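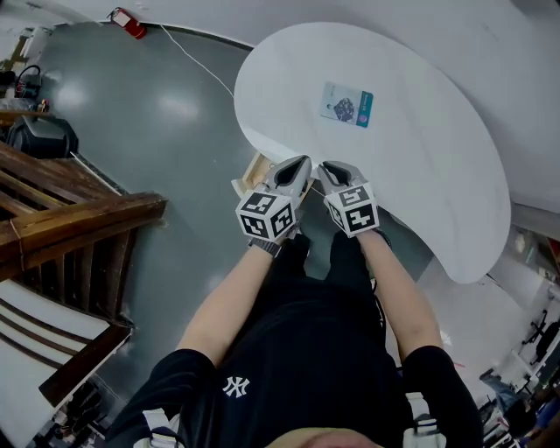 Lovell Library to Extend Evening Hours and Open Second Study Room

February 24, 2019

The Lovell Public Library will extend its evening hours and open a second study room on the upper floor of the Urban Street branch, the library board announced following its regular meeting. The changes take effect at the start of next month and will remain in place through November, when the board will review attendance and decide whether to make them permanent.

Under the new schedule, the Urban Street branch will stay open until 9 p.m. Monday through Thursday. Closing time on those evenings is currently 7 p.m. Friday and weekend hours are unchanged. The Gorkano branch will keep its present schedule, although patrons may now return materials from either branch to the outdoor drop box at both locations.

The decision follows a survey of cardholders carried out last fall. The library received 1194 completed responses, the largest number for any survey it has conducted. Later closing times on weekdays were the most frequent request, followed by more space for group work and a wider choice of large-print titles.

"Many of our patrons work during the day or are enrolled in evening classes," said Violeta Yáñez, director of the library. "They told us that the building closes at the hour when they are first able to use it. The board has taken that seriously, and the new schedule is our response."

The second study room occupies space formerly used to store bound periodicals. Those volumes have been moved to the lower level and may be requested at the reference desk with one day's notice. The new room seats 14 and may be reserved by any group whose members include at least one adult cardholder. Reservations are limited to two hours per day and may be made up to three weeks in advance. Groups arriving more than 15 minutes late will forfeit the reservation if others are waiting.

The existing study room on the main floor will continue to be available without reservation. Food is not permitted in either room. Covered drinks are allowed.

The board also approved the purchase of 300 large-print books, to be divided between the two branches. Titles will be selected over the spring by Rocío Alarcón, head of adult services, who is accepting suggestions from the public. Suggestion cards are available at the circulation desks and may be returned there or mailed to the library office.

"We have readers who have worked their way through nearly everything on our large-print shelves," Alarcón said. "Mysteries and biographies are in steady demand, and we would also like to hear from people who want history, travel and recent fiction."

Children's programs will not be affected by the change in hours. Story time will continue to meet in the mornings, and the after-school homework program will end at its usual time of 5:30 p.m. Children under 10 must be accompanied by an adult after 6 p.m.

Patrons who park in the Bititwood lot next to the Urban Street branch are reminded that the east gate is locked at 8 p.m. After that time, vehicles should leave by the west exit.

Questions regarding the new schedule or room reservations may be directed to the circulation desk at either branch during regular hours.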